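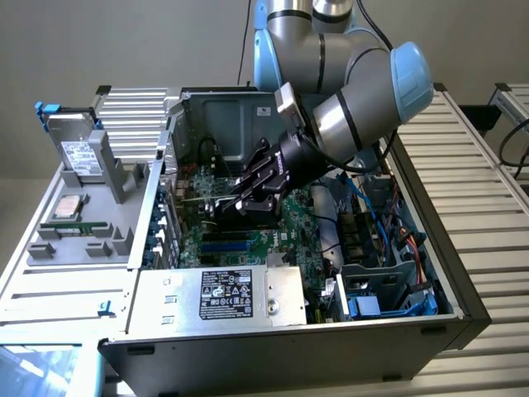
Is it worth fixing up an old desktop tower, or just buy refurbished?

stesow_mike
Posted 6 May 2020
My tower is 11 years old and takes forever to start. The shop on Ham Street wants 300 dollars for a new drive, more memory and a "full tune-up." Does that sound right to anyone?

Drurnness
No. What's a tune-up on a computer? Ask them to write down what they do for it. I bet it's a can of air and deleting your browser history.

Bijan Alipour
I'd pay for the drive and skip the rest. Swapped mine in March, took 15 minutes, and startup is a lot quicker.

jikdale77
"A lot quicker" according to who? Everybody says that the week after they spend money. Did you time it before and after?

Bijan Alipour
Didn't time it. I used to make coffee while it booted and now I can't.

jikdale77
So you also did a clean install, I'm guessing. That could be half of it right there.

Bijan Alipour
Yes, clean install. Fair enough, but I still don't think it's half.

Drurnness
Either way he shouldn't put 300 into a board that old. If the power supply quits next year he's out the money. Refurbished office machines go for less than that.

stesow_mike
Refurbished by who, though? My sister bought one and it lasted 3 months. No warranty once you read the small print.

jikdale77
Then get the drive only, keep the receipt, and time the startup first so we get a real number for once.

stesow_mike
Fine. I'll call them and ask about the tune-up too.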